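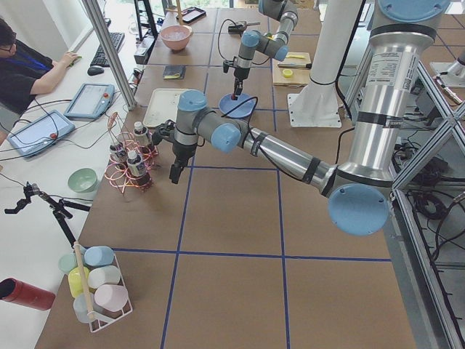
I started sorting with tape in March, when I cleared out the hall closet and needed to see everything I owned in one place. Before that I sorted in piles. Piles are fine for the first hour, and then they lean into each other and the batteries end up with the birthday candles. Blue tape on a brown tabletop is easy to see from across the room, and large squares work better than small ones. Each kind of thing gets a square. The small bottles stand together in a cluster, the round blue plate has its own spot with a small item in the middle, and the pale green bowl is over near the left edge.

A plate is worth using for anything tiny. Screws, spare buttons and the little caps that come off furniture legs all roll, and a rim stops most of them. I used to use a jar lid for this and lost half of what was in it whenever I bumped the table.

Small bottles are the slowest part. Vanilla, food coloring, eye drops, sewing machine oil, the sample sizes from hotels. They are all close to the same height and most of the labels are useless from above. I keep them in one group until the end and then read every label in one go, with my glasses on. Anything I can't read goes out. Anything past its date goes out too, except the vanilla.

The tape itself matters a little. I bought a roll at Ferngate for 2 dollars and it peeled up clean after a week. The cheaper one I had at home left gum on the wood – it took a rag and cooking oil to get it off, and there is still a dull line if the light comes in low. Press the crossings down well. The corners lift first, usually where your sleeve drags over them.

I also stopped writing on the tape. The first time, I labeled every square, and by lunch the labels were wrong. Sewing had moved, medicine had taken over two squares and one that said "misc" had nothing in it. Without labels I just look at what is there.

Walid Sfeir wrote to me after the closet post and asked what I do with bottles that won't stand up. I lay them on their sides along an edge of the table, label up, and deal with them first.

The kitchen drawers are next, then the shelf over the washer, where I think the other half of the batteries went. I still need a deeper box for the things going to the Dostton swap shelf. The one I have been using is full and the bottom is starting to sag – I carried it out to the car with both arms under it.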